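Pindby fitted sheet in sage, king size

October 24, 2021

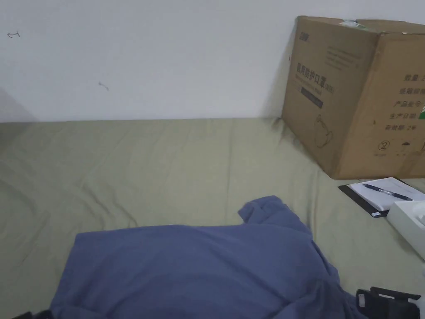
The sheet on the spare bed, with a box of masks still waiting for a home.

I bought this in September after my old Gudeta one went at the corners, and I've washed it 3 times now. It was £40, which made me wince a bit, but the colour is lovely! A soft, greyish green with no shine to it at all, and it looks so much nicer against our plain white wall than the cream did.

It does crease, mind you. I gave up ironing bedding years ago, so you get wrinkles and folds, more on one side than the other (I could pull it tighter, I just don't). If you like a hotel finish you'd be better off with the Cunus, though I found that one a bit slippery to sleep on.

The elastic goes all the way round and it hasn't pinged off in the night yet. My mattress is a deep one too, so I was expecting a fight. It took me two goes to work out which was the long side – a little label would help, Pindby!

I'd give it 8 out of ten and I'm after the matching pillowcases next, if they ever come back in stock.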